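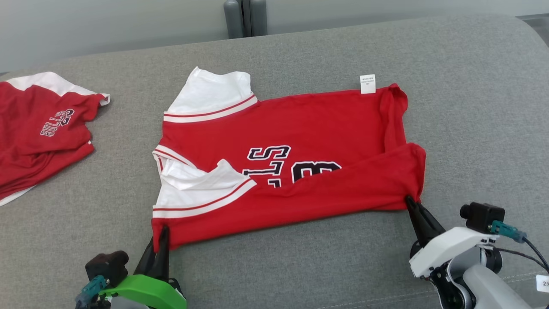
Watkins youth teams to get club jerseys back in circulation

Saturday, February 20, 2021

Red and white jerseys that spent the winter in storage are being sorted and folded this week at the Hallar sports hall, ahead of a handout day for the Watkins youth league.

The league has 14 teams and lends its jerseys out by the season. Players normally return them in the fall, but last year's season was called off partway through and many families kept the shirts at home. A call for returns went out in January, and up to 200 have come back so far.

"We had bags left at the door most mornings," said Rosalie Ortner, who runs equipment for the league. "Some had a whole team in them and some had one shirt and a sock."

Each jersey is laid flat and checked at the neck, the sleeve bands and the hem. The lettering and numbers get a closer look, as the print tends to crack when shirts go through a hot dryer. Those that pass are folded and stacked by size. The bottom is brought up over the chest and the sleeves are tucked in, so the shirt fits the shallow bins the league uses.

Shirts with loose trim go to Leonardo Zuccaro, who has a tailoring shop in Poltport and is doing the repairs at cost. He had finished 60 by Thursday.

"The red holds up fine," Zuccaro said. "White sleeves are the trouble. Grass, mostly, and ketchup."

Stained shirts are being washed a second time in cold water and hung to dry. Any that still look bad will be kept for practice games.

Families will pick up by team in the parking lot, with a separate time for each one. Coaches will get the schedule by email and should pass it on. Players who have changed size since last year can ask for a swap when they arrive, but the smaller sizes are running low — anyone with a youth small or medium still in a closet is asked to bring it in.

The league had set aside $2000 for new shirts this year. Ortner said part of that may now go to goal nets, depending on how many more jerseys turn up.

Kieran Ní Mhurchú, who coaches one of the under-12 teams, said her players have been asking mainly about numbers. Returning players can request the one they wore before, though it will depend on what is in the bins in their size.

Returns can be left at the side entrance of the hall on weekdays until 6 p.m. Shirts should be washed and placed in a bag with the team name on it. There is no late fee.

Contact the newsroom | Copyright 2021 | Back to top

This site uses cookies. By continuing to browse, you agree to our use of cookies.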